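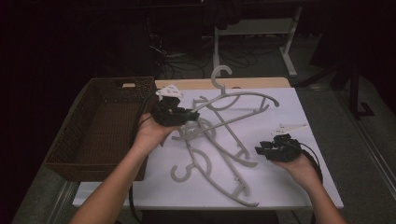 Spyros Margaritis wrote that the revised calendar should be read in full before members objected to it, and that the loss of the Skakholm round was, in his view, the only change of real substance. The remaining rounds keep their order from last season, and the entry fee is held for registered crews.

Posted in May, 09:40, by PaddockClerk
Section: Touring and Saloon Championships

To assist members who have not seen the notice, the Vistia Saloon Championship will run over 11 races next season. Skakholm has been withdrawn from the calendar and its date has been transferred to Stovano, which will therefore hold two meetings. The organisers have stated that the circuit at Skakholm requires resurfacing between the hairpin and the pit entry, and that the work cannot be finished before the season opens.

Members are asked to keep their remarks to the calendar. Driver line-ups have a separate thread.

12 replies | 3 shares

gravel_trap_north
10:15

I must disagree with Mr Margaritis that only one change matters. The minimum weight has been raised by 700 grams for every car fitted with the new seat mounting, and the smaller teams were given very little notice of it. I accept that the figure is small. The principle of altering the technical rules in the same notice as the calendar is what concerns me, as many entrants will read the dates and go no further.

PaddockClerk
10:32

The weight change appears in the second appendix, under seat mountings. It was also sent to entrants by post. I shall add a line to the first message so that it is not overlooked.

Dimitriou_Supporter
11:05

Could anyone confirm whether the Dimitriou team will attend both Stovano meetings? Their statement refers to "the Stovano round" in the singular, and it may have been written before the new calendar was issued. Supporters who travel by coach need to book places well ahead, and the ferry operator does not refund a change of date.

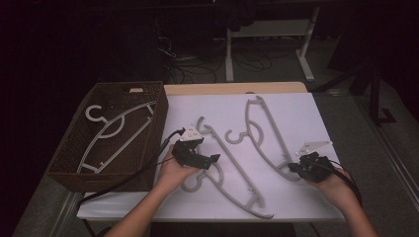 Spyros Margaritis
11:48

The team has entered for the full season, and a full-season entry obliges it to attend every round unless the stewards grant leave of absence. I would expect it at both meetings. As to the weight change, I take the point made above and withdraw the word "only".

gravel_trap_north
12:10

I am grateful for that. May I also raise the question of spectator numbers? The Skakholm round drew 1,354 paying spectators last season, which was a good attendance for a circuit so far from the motorway. Those people are being asked to travel to a venue that already has a meeting of its own. I doubt that many of them will do so.

kerb_and_apex
12:26

With respect, attendance at Skakholm was helped by the historic car parade on the same afternoon. The year before, without the parade, the main bank was half empty. Stovano has better parking, a covered stand and a proper medical centre. The decision seems to me a sensible one, and I say so as a person who lives much nearer to Skakholm.

gravel_trap_north
12:41

The parade was held during the lunch interval and carried no separate charge. I do not believe it can be given the credit for the whole crowd. The marshals at Skakholm are also among the most experienced in the championship, and the notice is silent on whether they will be invited to serve at the second Stovano meeting.

PaddockClerk
13:20

I have put the question about marshals to the championship office. Its reply states that all marshals registered at Skakholm will be offered duty at Stovano, with travel paid at the usual rate. Applications should be made on the ordinary form. Overnight places at the circuit campsite are limited and will be given first to those on duty on both days.

kerb_and_apex
13:37

Thank you. Is it known whether the Stovano meetings will use the same layout? The short course would make overtaking very difficult for a full grid.

PaddockClerk
13:55

The long course will be used for the first meeting. The layout for the second has not been confirmed.

Related threads
Vistia Saloon Championship: driver line-ups
Seat mountings and minimum weight, second appendix
Travelling to Stovano by coach and ferry
Skakholm resurfacing: letters from members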